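Low bookcase

A low bookcase is an open-fronted case for books, short enough that the top gets used as a surface too. Usually oak or pine, in homes, landings, spare rooms. Also called a half-height bookcase. 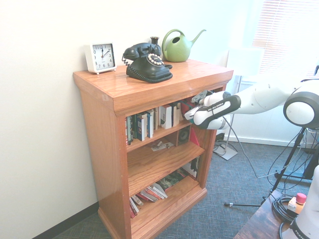 Construction

Two thick side panels, a flat top, shelves between. Three levels is the common layout. The top often has a molded edge that sticks out slightly past the sides. A plinth base closes the gap at floor level - handy on carpet, where feet sink in. Typical sizes are 36 inches high and 30 wide, though the Stidden pattern runs wider. Some makers fit a back panel, some leave it open to the wall.

Finish

Oak ones are stained anything from pale to orange-brown, then varnished or waxed. Glossy finishes show dust and ring marks sooner. The Bomuseck workshop sold its cases unfinished until the catalog of July, when a gloss oak was added at 400 dollars (620 for the double).

Use of the shelves

Books upright, spines out. Tall ones mostly go on whichever level has the most headroom, big flat ones at the bottom. A row that doesnt fill the shelf needs a bookend or it leans. Packed too tight and the spines tear at the head when pulled - push the neighbors back a little and grip the middle of the spine instead.

Use of the top

Clock, telephone, vase, watering can. Rotary phones are now kept mainly for looks. Watering cans should be emptied before they go on bare wood, or stood on a saucer. Heavy items near the sides, were the panels carry the weight.

Variants

Sadolum - adjustable middle shelf, no plinth. Shawky - deeper, made for records, sometimes used for atlases.

See also

Bookend
Plinth
Sideboard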